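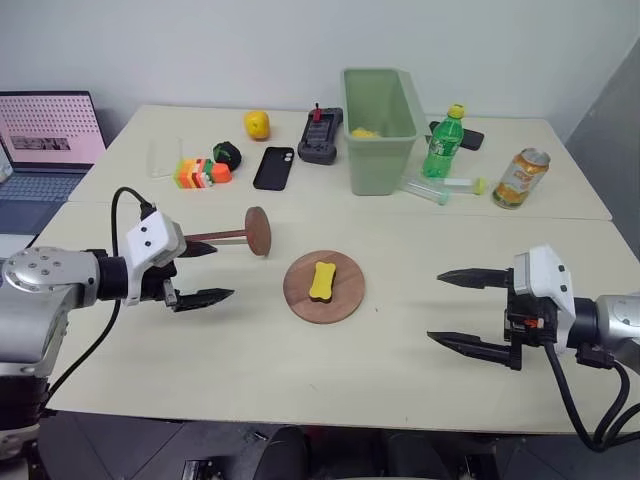

Rod with round brown disc, above the white tabletop.

26 August 2025
Rillcombe workshop, finishing section
Entry by T. Pellegrini

Oil finish trials, second series. The purpose of the series is to establish whether the Grullus hardening oil may be applied in two coats with an interval shorter than the one adopted in May. Test pieces were cut by N. Guerra from a single ash board and numbered on the underside in pencil.

Pieces 1 to 5 received the first coat at the opening of the shift. Excess was wiped off after 14 minutes. Room humidity stood at 71 percent, higher than desired, and the window was kept shut. Piece 4 shows a dull patch near the end grain. It is to be sanded back and recoated separately; its result will not be entered in the table.

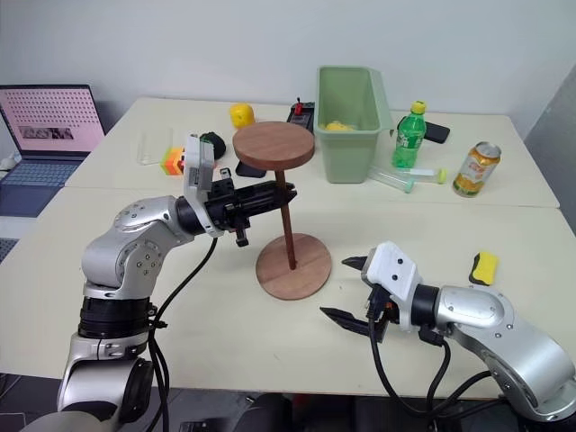 Stand with round wooden top and base, dark brown pole.

B. Gatti has asked that the smell of the oil be noted at each check. At midday it remained distinct at arm's length.

Used cloths were laid flat outdoors in accordance with the standing instruction. The lid of the second tin does not close properly. O. Leone is requested to order a replacement from Gestaneo.

Outstanding: water drop test on pieces 1, 2, 3 and 5; relabeling of the drying rack.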